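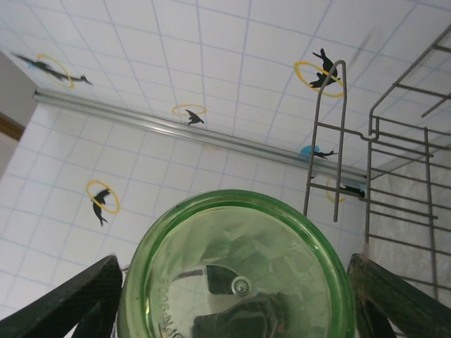
*Green glass bottle held base outward between the two fingers.*

The **Wiketti rack cell** is a robotic workcell for handling glass and plastic vessels at a wire dishwasher rack. Setup begins with the rack origin, taught at 25 points - the hand camera is calibrated first.

Grip force is then set separately for glass and for thin plastic cups.

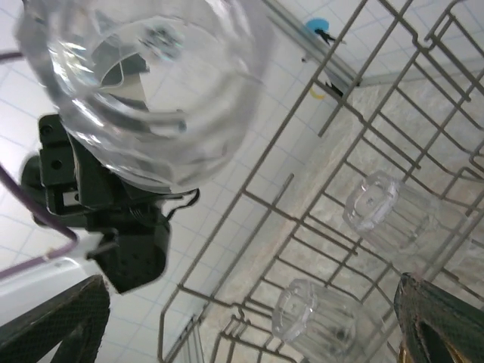 Bastos objects that one force table per material is too coarse, and that wall thickness should decide. The Birnby manual keeps the two tables.

Finger pads are inspected every 2,000 cycles and replaced as a pair. The origin is retaught after any pad change.
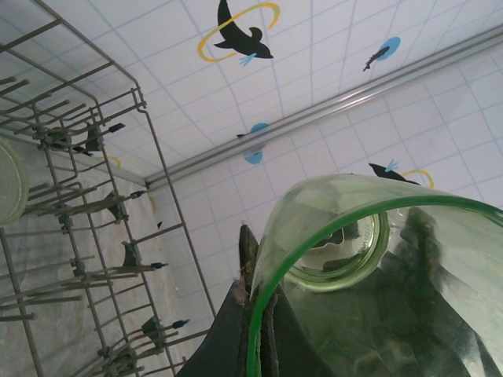 *Finger tip against the rim of a green glass vessel, beside the rack.*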